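Keeping the Skemberg cell honest

Gaétan Fehr gets to the shop at Dustside before six, mostly because he likes to have the cell to himself for the first half hour. He has looked after it for long enough that the day crew calls it his, although it belongs to the test department and he is on the maintenance payroll. It is an assembly cell, gray inside, with an arm that puts blocks and columns together and takes them apart again. The shop calls it Skemberg, after the project that paid for it.

I asked him what he does first.

"I look at the floor," he said. "Before I power anything. If there's grit on the floor it ends up under a part, and then the part sits high and the arm thinks it's somewhere it isn't. I wipe it with a dry cloth. I used to use a damp one and I stopped, it left streaks that the camera picked up."

After the floor comes the zero check. The arm goes to a reference point near the back wall and Fehr reads the difference off the pendant. He writes it in a paper notebook. The controller keeps its own log, but he trusts the notebook more, and he has a reason. The controller was replaced two winters ago and the old log went with it.

"If the number moves a little over a month, fine, that's wear," he said. "If it moves overnight, somebody bumped something. You don't adjust for that. You go find what got bumped."

The machine's main job is fitting parts into and around a slotted base. The job plan came from Sutherland, the company that built the cell, and Fehr has changed most of it since. The original plan ran the arm at full speed the whole way down. He cut it to a slower approach for the last part of the move and the number of jams dropped. He would not give me a figure for before, as he didn't keep one. For the last full run in July he did. It was 3000 cycles with 94 stops, and he considers that too many.

"Most of those were the gripper pads," he said. "I'd left them in too long. That one's on me."
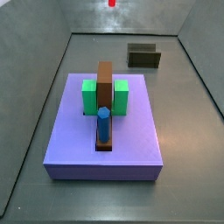 He changes the pads every 406 cycles now. The number looks odd and he admits that it is. He ran a set until it slipped, wrote down the count, did that with several more sets, and took the lowest one. He could have rounded it to 400 and didn't see the point.

Swapping them takes two screws on each finger. He puts the new pads on, closes the gripper on a gauge block, and checks for light between the pad and the metal. If he sees any, he loosens the screws and starts over. Then he picks up a part by hand command and holds it in the air while he drinks some coffee. If it has tilted by the time he looks back, the pads aren't seated.

I asked about tight fits, where one part has to go into an opening that another part already shares.

"Order matters," he said. "You want your tall piece located first, and then the next one has something to come down against. Go the other way and you're threading a needle. But the big thing is the base. If the base has turned even a hair, everything after it is wrong, and the arm will push. It doesn't know any better. I set the force limit low so it gives up early."

A low limit means more stops, and the day crew complains about it. Fehr's view is that a stop costs a minute and a bent finger costs an afternoon. He has bent two. The second one had to be ordered from Hunduvia, the gripper supplier, and the cell was down until it came.

Cables are the other thing. The one that runs along the forearm flexes on every cycle, and he replaces it before it fails. He feels along it with his thumb once a week, with the power off and locked out, looking for a soft spot near the clamp. "It always goes near the clamp," he said. "I moved the clamp once. Then it went near where I'd moved it to."

Grease he does by the book, except at the wrist, where he uses less than the manual asks for. Too much works its way out of the seal and drips on the parts. He checks the wrist seal with a paper towel after the first 100 cycles of a run and looks for a ring.

Toward the end of our talk one of the operators came over to say the cell had stopped again. Fehr asked what the pendant said, and she told him force limit. He asked whether the base had moved. She hadn't looked. He picked up his notebook and went with her, and I waited by the bench until he came back for his coffee.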